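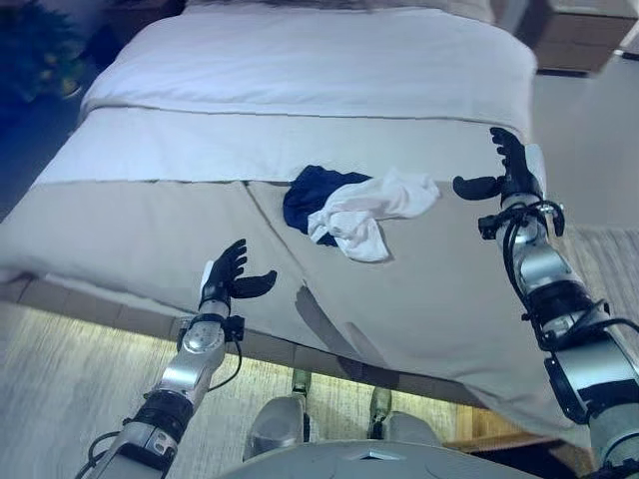
About Dilberg

Dilberg develops and tests handling routines for two-armed humanoid robots. Our work is limited to indoor tasks with soft or irregular items: cloths, covers, bags, packaging. We do not build robots. We write the motion and grasp software, run it on hardware from other makers, and report the results to the customer who ordered the test.

The company occupies a single floor of the Han building, 536 square meters in total. Most of that is divided into furnished test areas. A bedroom area has a full bed with duvet and runner, a nightstand and carpet. Other areas are set up for table work and storage. Furniture is bought from ordinary retail stock and is not modified for the robot. Heights, edges and fabrics are left as a buyer would find them.

What we work on

Cloth handling accounts for the largest share of our test hours. A crumpled cloth has no fixed shape, and two cloths lying one over the other have to be told apart before either can be picked up. Our current routine, Drorkano, handles this in stages: find a visible edge, close on it, lift slightly, check that only one layer has moved. If the check fails, the cloth is set down and the stage repeats. Color contrast between the layers helps. Two white cloths remain a hard case, and we say so in our reports.

Each routine is run 400 times before it is released to a customer. Drops, double picks and operator stops are logged separately. A stop is counted against the routine even when the item was not damaged.

Open day

Dilberg opens its test floor to visitors once a year, in October. The format has stayed the same for several years. Groups are limited to 18 people, a visit takes 67 minutes, and the first group enters at 9:30 a.m. Visitors stand behind a floor line during powered runs. Between runs the line is lifted and the team takes questions.

The program has a fixed part and an open part. The fixed part is a bedroom run, a table run and a walk through the logging station, where the joint and contact data from the previous run can be replayed. The open part depends on what is under test that month. Runs are not rehearsed for visitors – a failed pick is replayed at the logging station like any other.

Hands are also shown up close, with power off. The points covered are the thumb joint, the finger joints, and the raised dots on the palm pad. Bring reading glasses if you use them; some of the detail is small. 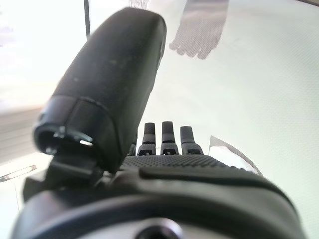

Can visitors operate the robot themselves?

Only on the training station, which runs at reduced speed and holds one arm. The two-armed systems are operated by Dilberg staff.

School groups

Technical schools may book a separate morning in November. The content is the same, with more time at the logging station and a short exercise in reading contact data. Teachers receive the exercise sheet in advance. The minimum age is 14.

Partners

Clelell supplies our data recording software and maintains the replay tool used on open day. Building access and parking are managed by Han. Visitors should use the north entrance – the south door is for deliveries and has no reception desk.

Bookings for open day are accepted from August through the contact form. Please state the number of people, the preferred start time, and any need for step-free access. Confirmation is sent by e-mail, with directions and the floor rules attached.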